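Skallent Workshop Help
Fixtures and small parts

Loose upright pegs on a peg board – refit or replace?

Posted by benchtop_r

I have a flat board with press-fit pegs, 8 mm nominal, bought as a kit from Gonach. The pegs are supposed to stand upright in blind holes and be pulled out and reinserted by hand. After 100 cycles on the same hole, the peg leans. If I touch the top it rocks, and parts placed over it go on crooked. The holes I use less often still grip.

I measured the worn hole with calipers at the top edge and got a reading slightly over nominal, but the same peg is tight in a fresh hole, so I assume the peg is fine. The board has 37 holes and I would like to keep it. Is there a way to restore the fit, or should I drill everything oversize and order new pegs?

Also, the board slides on the table when I press a peg home. I have been holding it with one hand, and that makes the insertion angle worse.

Hélder Baptista

Measure again before drilling. Caliper jaws have flats and read small in a round hole, and they only reach the mouth. Use a set of pin gauges or the plain shanks of drill bits, and check at the bottom as well as the top. In most cases the bottom third is still on size and only the mouth has opened into a cone. The cause is insertion at an angle: the lower edge of the peg shaves the rim each time.

If the bottom is on size, drilling oversize gains you little. Use a peg with a longer shank, provided the board is thick enough, or fit a thin sleeve into the worn hole. For a sleeve:

Open the hole on a drill press, board clamped flat, with a bit matching the outside diameter of the sleeve.
Stop at the original depth. Set the stop on an unused hole first.
Degrease, apply a thin film of epoxy to the outside only, and press flush.
Leave a peg out of it until the epoxy has cured.

Break the bottom edge of every peg with a small chamfer. Fine abrasive paper and a few turns in a drill chuck are enough. This makes more difference than the sleeve does.

For layout, leave finger room. Tall pegs next to short studs are awkward because the hand has to come in over one to reach the other, and the approach ends up slanted.
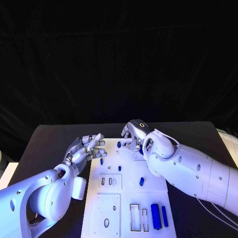
Blue pegs and small silver studs on a white board, dark gray tabletop.

On a light board a colored peg is easy to sight against, and a lean shows up sooner. A plain dark backdrop helps with the upper part of the peg if you check verticality by eye. For anything better, stand a small square next to it and turn the square 90 degrees for a second reading.

kmorrow

Just buy new pegs. Condimport sells them, item 864 I think, check the page. Mine have been ok since January.

Symonenko

New pegs of the same diameter will not fix a coned hole, as the original post already says the peg is tight elsewhere.

On the sliding: shelf liner under the board works if the table is clean. Wipe both surfaces with alcohol first. If the board still creeps, use two low-profile clamps at opposite corners, or screw a stop strip to the table on the side you push toward. Double-sided tape holds well but is tedious to remove from a painted top.

One correction to the sleeve procedure – vent the hole. A blind hole with wet epoxy and a tight sleeve traps air, and the sleeve can rise before it sets. Put a weight on it, or drill a very small relief through the bottom.

benchtop_r

Checked with drill shanks. Bottom is on size, top is coned, so it is the angle. I chamfered the pegs and put liner under the board. Will sleeve the two worst holes and leave the others alone.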